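Landlord wants to raise rent while repairs are still outstanding - can our tenants' group withhold the difference?

Posted in Renting & Tenant Rights, Thu 18 June

granitz_tenant

Hi everyone, long post, sorry. I live in a 94-unit building on Granitz Street, owned by a company called Triltine. Back in May we all got letters saying they've applied for an increase above the normal yearly one, to cover the cost of new balconies and lobby work. For me it comes to $70 a month more. Meanwhile my bathroom ceiling has had a hole in it since winter, the back elevator is out more than it's in, and my neighbor across the hall has been waiting on a radiator valve forever.

A bunch of us started meeting in the laundry room and the mood is pretty fired up. Some people want to stop paying rent completely until the repairs get done. Others (me included) would be happier just paying the old amount and refusing the increase. My worry is that I do nails from home for a little extra cash, it's all pretty small, and I really can't afford to get evicted and lose both my place and my clients in one go.
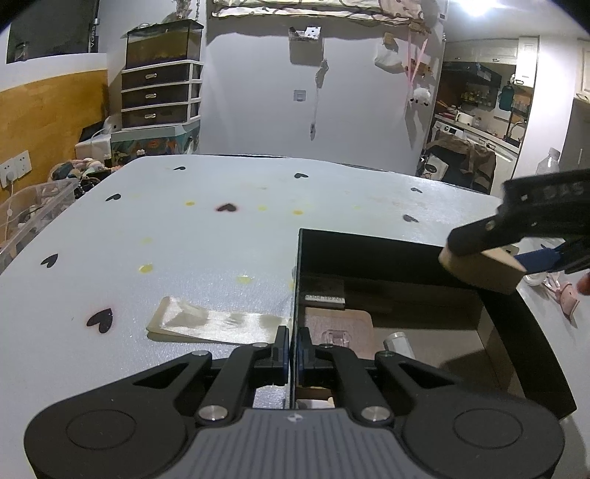
A carton that looks labelled UV gel polish in the box on the table

So has anybody been through this? Is refusing just the increase any safer than a full strike? And does it matter that the increase hasn't been approved yet? The letter gives a start date but says "pending decision," and I can't tell if I owe it or not.

bishtcourt_4th_floor

We did this at Bisht Court two years ago, so I'll tell you what I learned, but please talk to a legal clinic before you act on any of it, the rules are really different from place to place.

First thing, read that letter again and find out who is making the decision. Where I am, the landlord can apply and even put a date on it, but you could choose to keep paying the old rent until there was a ruling. If the ruling went against you, you owed the back amount. So a few of us put the extra in a savings account every month and didn't touch it. Mine was up to $799 by the time we heard, and I was very glad I hadn't spent it!

Second, a short payment and no payment can both get you an eviction notice. Our clinic lawyer was blunt about this. A partial payment looks nicer in front of a judge, but it isn't a magic shield. If you do go the full strike route, go in with a lot of neighbors, and keep every cent of the rent somewhere you can prove it exists.

Third, repairs. File your own complaint about the ceiling, in writing, separately from the group stuff. Take photos with the date on them. I'd sent mine by phone for months and had nothing to show for it. Once I started emailing, and then called the city inspector, the leak got looked at pretty fast. The inspector's report also ended up being useful at our hearing on the increase.

Oh, and check what your lease says about working from home. It may be totally fine, but I'd want to know before the landlord's side brings it up.

lurnus_renter

Don't pay them a dime until it's fixed. We had 228 people sign a petition over at Lurnus Towers and management folded in a week. They only listen when it hurts.

granitz_tenant

Thank you both. @bishtcourt_4th_floor the savings account idea makes me feel a lot better, I'm going to bring it up at the next meeting. I emailed about the ceiling this morning and I have a call in to the clinic. @lurnus_renter was that just a petition or did you guys withhold rent too?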